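## 4. Stacking, Unstacking and Putting Away

Applies to the Cekeo mixed tableware set in all colors. Revised 07/05/2025. If your booklet still tells you to "nest with confidence," throw it out and use this one.

You have been stacking dishes since you were tall enough to reach the counter, and you may feel you can skip this section. Most of the chipped rims that come back to us under the Bumolum warranty belong to people who felt the same way.

### 4.1 Choosing a surface

Pick somewhere flat, steady and at a height where you don't have to stoop. A workbench is fine. So is a kitchen table, provided it has been cleared of mail, keys and the fruit bowl you were going to move later.

1. Wipe the surface and let it dry. Grit is the main cause of scratches on plate undersides, and table crumbs are grit with better publicity.
2. Press down on each corner in turn. If anything rocks, fold a piece of cardboard under the short leg or go somewhere else.
3. Check that the surface can carry the load. The full set weighs 1,485 grams, so this step is a formality for all but card tables and ottomans.
4. Leave a clear margin between the dishes and the edge. A hand's width will do.

A dark matte top is the best choice if you have one. The colors are easy to tell apart on it, and there's less glare coming back at you from overhead lights. Build the stack near the middle, with the pieces you haven't placed yet close by and within reach.
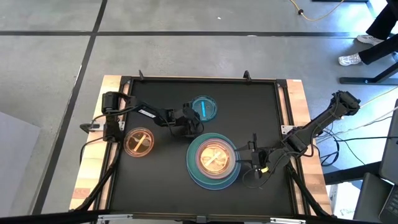 Glass tabletops are allowed but loud. If glass is all you have, put down the Tejada mat with the ribbed side underneath. A folded dish towel works just as well and has the advantage of already being in your kitchen.

> **CAUTION:** Do not stack on a tablecloth. One tug at the hem and the whole set will leave together.

### 4.2 Sorting before you stack

Take everything out and separate it before you put any piece on top of another. It feels like extra work. It is extra work, and it takes about as long as looking for the lid of something.

1. Put the plates in one area and the bowls in another.
2. Within the plates, sort by width, widest first. Ignore color for the moment, however strongly you feel about orange.
3. Set the flat, shallow pieces apart from anything with a raised edge.
4. Hold each translucent piece up to a window and look for hairline cracks. They show up as a thin bright line that doesn't follow the rim. A bright line that *does* follow the rim is just the rim, and you don't need to write to us.
5. Put any cracked piece aside for good. It won't get better in the cupboard.

**Note:** Translucent pieces look smaller and thinner than opaque ones when they're sitting side by side. Compare widths by laying one on top of the other, bottom to bottom, and not by squinting from across the room.

### 4.3 Building the stack

The rule is wide below, narrow above, and bowls last. Everything else is detail, but we were asked for detail.

1. Set the widest plate down first, right side up.
2. Add the remaining plates in order of width. Lower each one straight down. Sliding them into place saves a second and costs you the finish.
3. Turn the stack a quarter turn and look at it from the side. The rims should be level all the way around.
4. If they aren't, lift off the top pieces until you find the one that's sitting on a fork. There is usually a fork.
5. Place the bowl on top with its base in the center of the plate. It should sit without leaning on the plate's raised edge.
6. Crouch until your eyes are level with the bowl. The rim should look like a nearly straight line. If you can see into the bowl on one side, lift it and try again.

You can also stop at a single pair, one bowl on one plate, and leave the other plates out for the table. The teal bowl goes nicely with the blue plate, and the orange and green ones can wait off to the side until somebody decides what's for dinner.
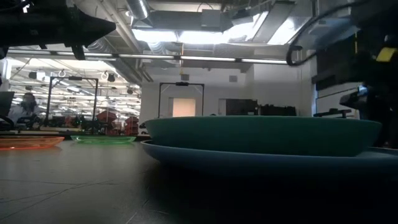
### 4.4 Limits

- **Plates:** no more than 4 to a stack. More will balance. More will also be the topic of conversation later.
- **Bowls:** one on top. A second bowl may go inside the first only if it's the small size.
- **Liquids:** the small bowl holds 450 ml to the brim. Please don't stack it that way.
- **Maximum load on the bottom plate:** 2,000 grams, spread evenly. A cat does not spread evenly.

### 4.5 Taking the stack apart

1. Lift the bowl off with both hands and put it down somewhere you won't immediately need to move it from.
2. Lift the plates one at a time, from the top.
3. If two pieces stick together, don't twist or pry. Run lukewarm water over the outside, wait a minute, and pull gently.
4. If they're still stuck, wait another minute. Knives are not part of this procedure.

> **CAUTION:** Never pull a plate from the middle of a stack, even if it's the one you want, and even if you did it once and it worked.

### 4.6 Longer storage

For storage of more than a few weeks, put a Tustness felt disk between each pair of plates. Paper towel is an acceptable substitute; newspaper isn't, unless you'd like to read last July's headlines off your salad.

Keep the stack on a low shelf, out of direct sun, and don't use it to hold a cupboard door open. Translucent pieces can be stored on edge in a rack, but bowls should always lie flat on their bases. Before using the set again, wash every piece, including the ones that look clean.

For chips, cracks and missing felt disks, see Section 5. For missing forks, start with step 4 of 4.3.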